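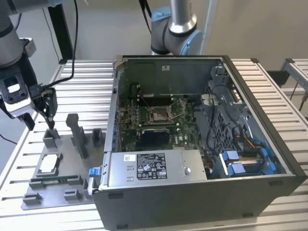

Taking apart an old office tower, can't get power supply out

Posted by Sille Bach, 4/24/26

Have a stack of retired desktops from work to strip for parts, Stutero bought new ones in February and nobody wanted these. Side panel off, tower lying flat, CPU already pulled. Stuck on the power supply. Took out the screws at the back and it still wont slide. Don't want to pry, the case goes to a school after and should stay straight. Is there a hidden latch or something? Also do the drive carriers with the blue tabs come out without tools, and does the card have to go first? It's sitting right next to the PSU and I'd like to keep it working.

Panagiotis Sfakianakis

Blue = meant to be touched, on most office machines anyway. Tabs on the carriers, squeeze both sides and pull straight. Unplug data and power cables first, people forget and rip the connector off the board. Ask me how I know.

PSU: check for a catch in the floor of the case or a lip at the back. Lots of these slide toward the front of the case an inch or so, then lift. If it moves a little and stops, it's probably a cable. Main connector has a clip, press it and rock gently, dont yank the wires. The small CPU power plug is a separate one, easy to miss.

And yes, card first. Screw or clamp at the bracket, then the little lock at the end of the slot, then straight up. Gives you room for your hand too. Bag it.

Two more things. Wall cord out before any of this, hold the power button a few seconds. And with the CPU gone, close the lever and put a cover on the socket if you have one. Those pins bend if you look at them and then the board is scrap.

Never open the PSU itself. Test it or recycle it whole.

fliltard_268

just pull harder, mine came out fine

Sille Bach

Not pulling harder lol. It was the small CPU plug, still connected, plus a catch underneath. Slid right out. Card went first like you said. Fan shroud next, then 8 more towers to go. Thanks Panagiotis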